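About Lelletlow

Lelletlow is a small shop for little things: braided balls, big-eyed figures, and the sort of small gifts that end up living on a shelf for years. Reynaldo Layug started it one October with 76 items and a great deal of optimism, and Ebuka Ajayi joined soon after (he came in for a birthday present and stayed to help with the boxes!).

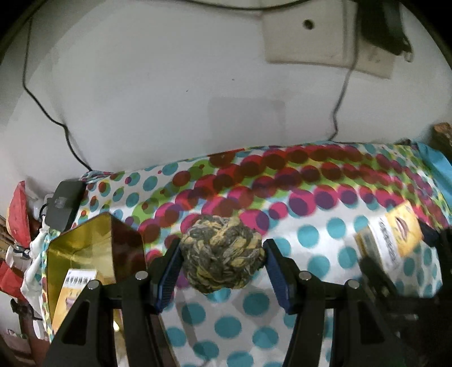
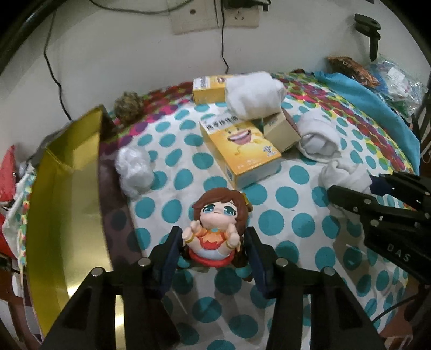
A braided ball, and a brown-haired figure, both on polka dots.

We still pick out every piece ourselves, and we still love hearing where they end up. Do write to us, or come by and see us at 110 Gruston Lane.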